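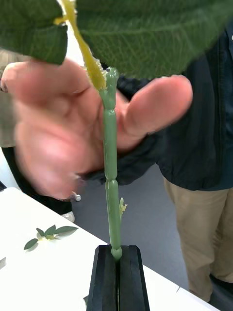
The Flower Hand

Home Stories Poems Archive Submit

June 13, 2022
By Ruby-Lee Kingi

Mrs. Okach had made artificial flowers for most of her grown life, first at the kitchen table for church halls and weddings, and later for the shop in Gritcombe that finally closed when its owner moved in with his daughter, so when the people at Onano wrote to ask whether she would come and teach a machine to do it, she read the letter through twice and then put it behind the clock until after supper.

"They want you to teach a robot," her husband said, having found it there, as he found everything.

"They want me to teach it leaves," said Mrs. Okach. "I don't suppose it can start with anything harder."

She went in March, in her good cardigan, with a tin of shortbread because you don't turn up to a new place with nothing in your hands. The young man who met her was named Tshabalala, and he was so tall and so worried about whether she was warm enough that she liked him right away. He took her in to the table, which was very white and very clean, and he showed her the two arms and explained that she would hold a handle for each, and that whatever her hands did, the arms would do too, and the machine would keep all of it to learn from later.

"All of it?" she said. "Even if I drop one?"

"If you drop one, we mark that try and start over. Everybody drops them. I dropped the same rose 50 times my first week."

Well, she dropped plenty. It was like sewing in oven mitts! Her fingers had always done the thinking for her, and now there were no fingers to speak of, only a pair of flat black ones that opened and shut, and she had no feeling in them at all. She would squeeze where she ought to have nudged. She would be so pleased at having got hold of a stalk that she'd forget to lift, and the whole sprig would go skating off across the table with Mr. Tshabalala trotting after it, saying that was fine, that was perfectly fine.

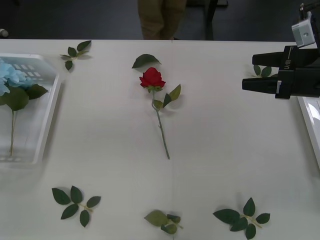

By the second morning she had stopped looking at her own hands. It was a small thing, but it helped more than any of the instructions had. She looked at the flower and let the handles take care of themselves, the way you look at the road and leave the steering wheel alone, and all at once the gripper came down on a stalk and closed, as gently as you please, and up it came.

"Oh," said Mr. Tshabalala.

"Hush," said Mrs. Okach, who was concentrating.

They needed 800 good tries before the machine could be let loose by itself, and she gave them 800, a few dozen at a stretch, with tea in between. She talked while she worked. She had always talked while she worked, and it seemed rude to stop. She told the arms how a rose leaf wants to face a little outward, and how you never push a stem, you ask it, and how her mother had once made 3,000 paper carnations for a mayor who then lost the election and sent them all back. Mr. Tshabalala pointed out, very kindly, that there was no microphone.

"I know that, dear," she said. "I'm only keeping it company." 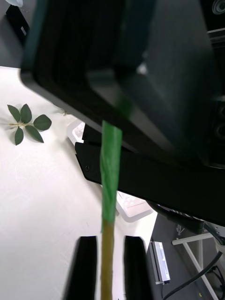
There was one motion she made that bothered him. Before every leaf she paused, just above the stem, for the length of a breath, and he asked if she might leave it out, as it made each try longer and didn't do anything. She promised to try, and she did try, but her hands wouldn't have it. That little pause was her mother's. She had never noticed it was there.

On the last afternoon they put the handles away and let the arms go on alone. Mrs. Okach stood with her hands folded in front of her so that they wouldn't try to help. The right arm swung out over the table, wandered a bit, found its sprig and carried it across, and then, just above the stem, it stopped.

Mr. Tshabalala reached for his keyboard.

"No, no," said Mrs. Okach. "Give it a minute. It's getting ready."

Comments (3)

gladysw: My aunt did silk flowers and had exactly that pause. I had to go and call my cousin after reading this.

Peter in Ohio: I run remote arms for a living and the oven mitts line is dead on. You really do have to quit watching your hands.

marnie_t: Lovely. What happened to the shortbread, though??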